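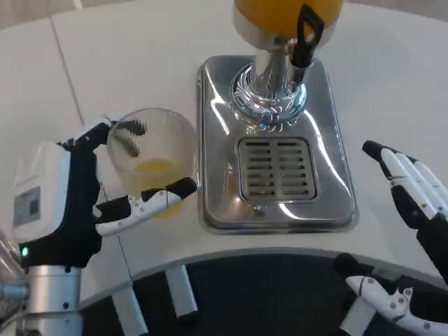 Left hand on the cup, right hand open beside the drip tray. The Skutside entry at the juice dispenser.

Skutside, the student robotics club at Girkerano Technical College, entered the service task at the Laizer Cup this year with a two-handed robot. The team captain, a third-year controls student, spoke with Plurar on a Tuesday evening between test runs.

The task reads simply: hold a cup, work the dispenser, deliver the drink. Most of the team's time went into the cup. "A thin plastic cup gives way before the motor current changes much," the captain said. "We started with a force limit taken from our work with cans, and it crushed everything." The club now closes each finger in small position steps and stops at first contact.

The left hand holds and the right hand works the lever. Assigning fixed roles cut the planning time, the captain said, but it also means the robot has to be parked within 9 millimeters of its mark. "If the base is off, the right hand misses the lever. We don't recover from that yet."

The club has 13 members and trained the motion on nearly 500 recorded runs. Clear cups remain the hardest case for the depth sensor, so the software estimates the rim from the color image and checks it against finger contact.

Asked about scoring, the captain was brief. "Spills cost more than time. We run slow."

The next change is a new wrist mount - the current one takes 10 minutes to swap - and the team wants it fitted before the regional round in November.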